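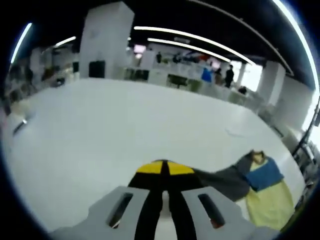 Gray cloth on the white table, Birdale.

Birdale Textile Reuse - progress report to the Zuccaro Fund
Sat 6 January

This report covers the period since our last update in August. Spending is within the approved budget, and one line needs a decision from you.

Collections
We took in 1,006 bags of household textiles, against a target of 900. Most came through the school drop-off points. The bin outside the Rinutetti grocery store filled faster than we could empty it, so we moved to a second weekly pickup there in the fall. Fuel costs went up as a result.

Sorting and repair
Of the bags received, 563 have been sorted. The rest are in dry storage at the Illix Street unit. Sorting is slower than planned - the second part-time post stayed open for most of the period and was only filled last month. Bedding and towels go to the animal shelter, and wearable items go to the clothing bank. Anything too worn for either is cut into wiping cloths and sold to local garages.

Repair evenings
We ran 3 repair evenings. The first two were full. The last was poorly attended because of snow, and we plan to hold it again.

Decision requested
We ask to move the unspent wages from the vacant post to the vehicle line. This would cover the extra pickup through the end of the grant and does not change the total.

Next period
Clear the stored bags, replace the lock on the storage unit, and agree on a new price with the garages.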